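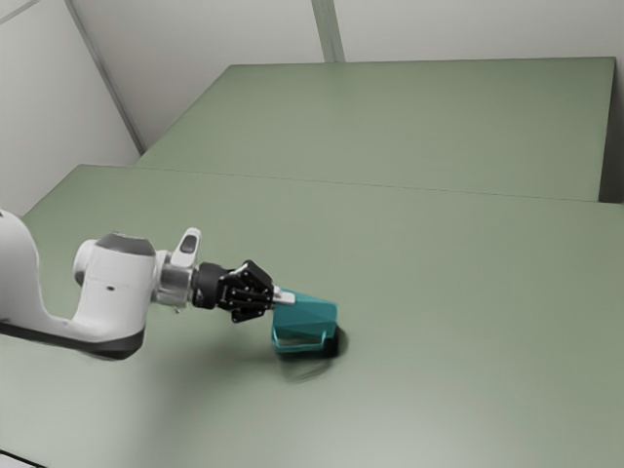 The arm at the teal container, in the simulator of the Cirkel robotics club.

Our club has now 15 members, and since spring we work mostly in simulation. Refugio Camacho prepared the green table and the white arm, and each pair writes its own program for the gripper. Every pair may use 300 test runs before the Plimthorpe student contest in July. Johanna Baumgartner keeps the list of runs, so please send her your results on the same evening. New members are welcome, also without experience in programming.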